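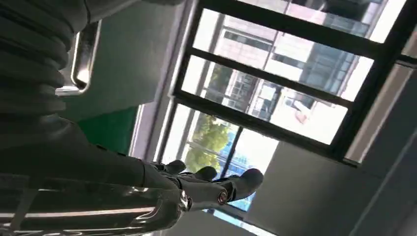
Leonor Carvalho wrote to us after reading the first version of this section that she had followed every step in order and still ended up with a hand that closed when she asked it to open. She was quite right, the zeroing step used to come after the wiring check, and it belongs before it. The order below is hers, more or less, and we thank her for it.

Section 4. Fitting and setting up the hand

By now your Hitonau arm should be bolted to its stand, and you should have run it through the slow warm-up in Section 3 at least once. If you skipped the warm-up (we know it's tempting, with the hand sitting there in its box), please go back and do it. It takes about as long as a cup of tea and it will show up a loose base bolt long before there is anything delicate hanging on the far end of the arm.

Set aside an evening for this section. The first hand we fitted in the shared workshop took us two evenings, though a good part of the second one went on looking for a screw.

What you need

The Dekar hand, with its short cable
Four wrist screws and the small hex key from bag C
The Drondier control board, already mounted in Section 2
A soft cloth or an old towel
Masking tape and a pen

4.1 Mounting the hand

1. Switch off the arm and pull the power plug out of the wall. The switch on the board leaves the motor supply live, so it's the plug that counts.

2. Lower the forearm by hand until it rests on the folded towel. Support it at the elbow as it comes down. With the power off, the joints hold very little weight.

3. Feed the hand's cable through the wrist opening, connector first. It is a snug fit. Turn the connector so its flat side faces the forearm, and it should slide through without any force to speak of.

4. Seat the hand on the wrist plate with the thumb on the same side as the arrow on the plate.

5. Start all four screws with your fingers before you tighten any of them. Then go around in a cross pattern, a half turn at a time, until they are snug.

Note: Snug is enough. The plate is softer than the screws, and Tiago Calado, who drew it, has already replaced two of his own.

4.2 Zeroing the fingers

6. Plug the hand's cable into the port marked H on the board. Leave the arm motors disconnected for now.

7. Clear the space in front of the fingers by at least a hand's width, plug the power back in, and switch on the board.

8. Open the set-up program and choose Hand, then Zero. The fingers will go slack.

9. Gently straighten each finger until you feel it meet its stop, then do the same with the thumb. There's no hurry here, the program will wait as long as you like.

10. Press Save Zero. Each finger should now report 80 when open. If one of them reads 1,514 instead, its sensor plug is in backward. Switch off, unplug, turn the sensor plug over, and start again from step 7.

Caution: Keep your fingertips out of the gap between the thumb and the fingers once the zero is saved. The hand makes a small closing movement of its own right afterward, and it pinches harder than you'd think.

4.3 Checking the wiring

11. Switch off and pull the plug again, then reconnect the arm motors.

12. Power up and set the speed limit to the lowest mark. Ask for Open, then Close, and watch which way the fingers go. If they go the wrong way, tick Reverse on the Hand page. Please don't swap the wires, as older versions of this guide told you to.

13. Raise the arm slowly and tilt the wrist through its whole range while you keep an eye on the cable. It should have a little slack at every angle. Where it pulls tight, mark the spot with tape and feed through a bit more cable with the power off.

14. Let the hand open and close 67 times with the built-in exercise routine. Stay in the room while it runs.

Note: After roughly 1,000 cycles the wrist screws tend to settle. Check them then, and once more if you move the arm to another stand.

4.4 If something isn't right

The hand hums but doesn't move. The speed limit may be at zero. It sits right beside the lowest mark and is easy to catch with a sleeve.

One finger lags behind the others. Zero it again, and take care to reach the stop this time.

The program can't find the hand at all. Try the cable in port H once more, with a firm push until it clicks.

Leave the speed limit at the lowest mark for your first few sessions. Section 5 covers teaching the arm its first positions, and you'll want the towel again for that.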